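How a Plate Is Made

A look at clay, glaze, and very hot ovens

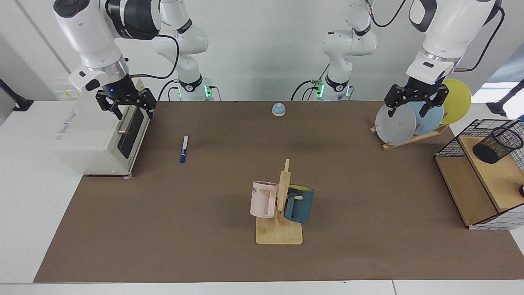 Most people use a plate every day and never think about where it came from. You eat your toast off it, somebody washes it, and it goes back with the others until the next meal. Plates are made to be kept together. When they are put in a row, with their upper edges next to each other, you can fit many of them into a small part of a table. That works best when they are close to the same size and shape, so the people who make plates spend a lot of their time getting the size and shape right.

Plates can be made of many things, including glass, metal, plastic, wood, and paper. This page is about ceramic plates. Ceramic means made from clay that has been heated until it turns hard for good.

Starting with clay

Clay is a kind of very fine, sticky earth. It is dug out of the ground in big pits. If you have ever found a patch of heavy, slippery mud that you could roll into a ball, you may have been holding clay.

Clay from the ground has stones, roots, and sand in it. At the Hemitz pottery, where 319 people work, the clay is mixed with water until it is as runny as cream. Then it is poured through a screen with tiny holes. The stones and roots stay behind. After that the extra water is squeezed out, and what is left is a smooth, heavy dough.

The dough also has to have the air taken out of it. A bubble inside a plate makes a weak spot, and it can leave a bump or a crack.

Making the shape

A potter working alone can make a plate on a wheel. The wheel is a flat disk that spins. The potter puts a lump of clay in the middle, wets both hands, and presses down and outward while the clay goes around. Notburga Aebischer has made plates this way at Hemitz for most of her life. She says the bottom is the hard part. If she does not press it firmly and evenly, it can crack across the middle while it dries.

Factories need to go faster. They use a mold, which is a solid form in the shape of the plate. A slice of clay is laid on the mold, the mold spins, and a metal tool comes down and presses the clay thin. The mold makes one side of the plate and the tool makes the other. Each plate takes a few seconds. On a busy day the factory part of Hemitz shapes 2,828 of them.

Turn over a plate at home and look at the bottom. You will probably find a raised ring. It is called the foot. The foot lifts the middle of the plate off the table, so the plate sits flat and doesn't rock. A tool can cut the foot into the clay, or it can be part of the mold.

Drying

A new plate is soft and would bend if you picked it up carelessly. It has to dry first. Potters let this happen slowly. The rim is thin and dries faster than the middle, and if the two get too far apart the plate can warp, meaning it twists out of shape.

When the plate is partly dry, it feels something like cold cheese. Potters call this stage leather-hard. Now a worker can smooth the rim with a damp sponge. Yu-na Tak does this job in the mornings, from seven o'clock until noon, and her fingertips get very wrinkled.

Clay shrinks as the water leaves it, and it shrinks again in the heat. A dinner plate that is going to be 254 millimeters wide when it is finished (that is ten inches) has to start out more than an inch wider. A small plate for bread is 152 millimeters wide, or six inches, and it starts out bigger too. The people who design the molds have to work this out ahead of time.

The first firing

The oven used for clay is called a kiln. You can say it "kill" or "kiln." Both are right. Heating the clay in a kiln is called firing.

A kitchen oven may go up to 500 degrees Fahrenheit. The first firing of a plate often goes past 1,800 degrees. The inside of the kiln glows orange. The clay changes in this heat, and after that it can't be made soft again with water. The kiln has to cool down slowly, which can take a day or longer.

A plate that has been fired once is called bisque. It is hard but dull, and it usually still soaks up liquid. If you spilled soup on it, some of the soup would go into the plate.

Glaze

Glaze is the shiny coat on the outside. It begins as a powder mixed with water, and it looks like thin paint. The plate is dipped into it, or the glaze is sprayed on. Then someone wipes the foot clean. Melted glaze is like glue, and a plate with glaze on its foot would stick to the kiln shelf.

The plate goes into the kiln a second time. The glaze melts, spreads out, and turns to a thin layer of glass as it cools. Food and water can't soak through it. Glaze colors can change a lot in the kiln. One that goes on pink may come out dark blue.

Checking

Ulises Paredes checks the finished plates. He looks for chips, pinholes, and bumps. He sets each plate on a flat table and presses on the rim to see if it wobbles. Then he taps it with a small wooden stick. A good plate rings. A plate with a crack in it makes a short, dull sound, even when the crack is too thin to see.

Words to know

Bisque: clay that has been fired once and has no glaze yet.
Firing: heating clay in a kiln until it is hard.
Foot: the raised ring on the bottom of a plate.
Glaze: a thin coat of glass on the outside of pottery.
Kiln: a very hot oven for clay.
Leather-hard: partly dry and firm enough to trim.
Warp: to bend or twist out of shape.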